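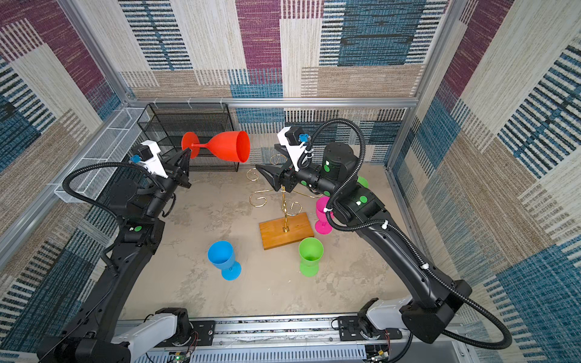
**How do you load a countertop wire rack with stemmed glasses so that it does not tip?**

Load in opposing pairs. Hang the first glass on one side and the second directly across from it, and repeat until the rack is full. Unload in the same order.

The rest of this page covers base weight, loop fit, spacing, cleaning and fasteners for the scroll-type rack, the kind with one upright rod and curled wire arms. Most of it also applies to tree racks and to the two-tier models sold for small bars. Under-cabinet rails are on a separate page.

## Base and footprint

A scroll rack puts its load well out from the center rod. With one glass on, the center of gravity sits off the rod toward that glass. How far it moves depends on the weight of the rack, and light racks move a lot.

Weigh the rack before buying glasses for it. The Gezer model on the bench here is 786 g with its wooden base attached. One of our plastic wine glasses is 137 g. A single glass at full reach does not lift the base. Two on the same side will, if the counter has any slope.

- Check the counter with a level in both directions.
- Place a rectangular base so the long side runs in the same direction as the widest pair of arms.
- Stick-on felt is fine on wood or stone. On tile, use rubber dots.
- Let adhesive dots set for 48 hours before loading.
- Keep the base back from the counter edge by at least the width of one bowl.

If the rack still rocks with nothing on it, look at the underside of the base first. A screw head standing proud of the wood is the usual fault. Countersink it deeper or fit a shorter screw. Do not shim the base with folded card; it compresses within a week and the rack goes back to rocking.

## Fit of the loop to the stem

The loop carries the glass under the bowl or at the top of the stem, depending on the opening. Measure the stem at its thickest point and the loop at its narrowest. The stem should drop in without pushing the wire apart. Wire that is sprung open at every loading will fatigue at the bend, and the finish cracks there first.

Glass shape matters more than glass size. A long taper from stem to bowl beds down into the loop and stays. A bowl with a flat bottom sits on top of the wire and can roll.

Flexible and semi-rigid glasses behave differently from crystal. The stem gives a little, so a tight loop will accept it, and then it grips on the way out. Renata Iturra, who keeps the bar stock at the Pirkville hall, dusts the loops with cornstarch for silicone stems and wipes them off again on Tuesday with everything else. A damp cloth on the stem does the same job for one loading.

## Holding the glass while loading

Take the glass by the foot, between thumb and two fingers, with the bowl facing the rack. Bring it in level, let the stem meet the loop, and lower. Gripping by the bowl puts the hand between the glass and the rod, and the last two positions on a six-arm rack leave no room for a hand there.

Stand the waiting glasses upright on the side you load from. Do not reach over a loaded arm for the next one.
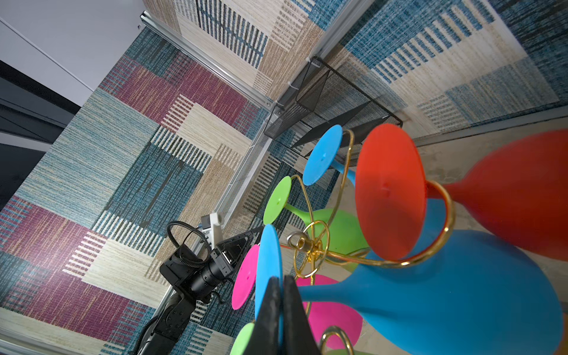

### FULL RACKS: SPACING AND ORDER

A rack at capacity is a packing problem. With six glasses on, the bowls crowd toward the middle and the feet end up on the outside as a ring of upright discs. Mixed positions are normal. What has to be avoided is one bowl bearing on the stem of the next.

**Big bowls low.** Where the rack has arms at different heights, the widest bowls go on the lowest arms. Smaller ones go above.

**Feet outward.** Each foot should be reachable without touching its neighbor. If two feet overlap, rotate one glass in its loop before trying another arm.

**Hub clear.** Racks of this pattern usually have a small fitting where the wires meet. Some have a ring on top for carrying. Keep bowls from resting hard on it if the glasses are crystal; with plastic the contact only scuffs.

**Colors.** With a colored set, put repeats of a color on opposite sides. Then a missing glass shows at once, and each person can find their own without handling the rest. Red, blue, green and pink are easy to tell apart in evening light. Two blues or two greens are not a problem if they are separated by the rod.

**Clearance above.** Allow 11 inches between the counter and the bottom of the wall cabinet for a rack this size. Less than that and the upper glasses have to be pulled out sideways, across the others.

A loaded rack should not be carried, ring or no ring. Take off the glasses, move the rack, load it again. Sinan Eren tested this at the Lutport workshop with a full rack and a short flight of stairs, and we did not repeat the test.

### DRYING

A display rack is a poor drying rack. Glasses held on their sides keep water in the low part of the bowl, and it leaves a line. Dry them upside down on a mesh shelf or a draining mat, with air underneath, and move them to the rack when there is no water left inside the rim.

Silicone picks up lint from terry towels. Use flat-weave cotton. It also holds on to dish soap, and the taste of it, so give it a second rinse in plain hot water.

Hard plastic goes cloudy from the heated dry cycle. Turn that cycle off, or take the glasses out before it begins.

### CARE OF THE WIRE

Gold-colored wire on household racks is generally a thin plating or a lacquer over steel. Treat it as lacquer unless the maker says otherwise.

1. Dust with a dry, soft brush, working from the hub out to the ends of the scrolls.
2. Wipe with a cloth wrung out in warm water and one drop of dish soap.
3. Wipe again with clean water.
4. Dry right away, including the underside of each curl.

No vinegar, no metal polish, no scouring pad. Brass polish takes lacquer off in patches, and a patch cannot be blended back in. Rust at a weld can be stopped with a dab of clear nail varnish after light sanding. It will show.

A twisted rod collects grease in the grooves when the rack stands near a stove. Run a length of cotton string along the twist, dampened with soapy water, then a dry one.

### FASTENERS

The center rod is normally held by one bolt from below. Check it in March and again in the fall, when indoor humidity changes and the wood moves. Snug is enough. Overtightening pulls the nut into a soft base and leaves the rod leaning.

If the rod turns when a glass is hung, add a toothed lock washer between the nut and the wood. Thread lock is a second choice – it works, but the base cannot then be removed for cleaning without heat.

Replacement bolts for the Gezer are a common size, and any hardware store has them. The older Imar racks use a fine thread. Nesrin Karabulut has a note on re-tapping those; it is filed with the under-cabinet rail instructions.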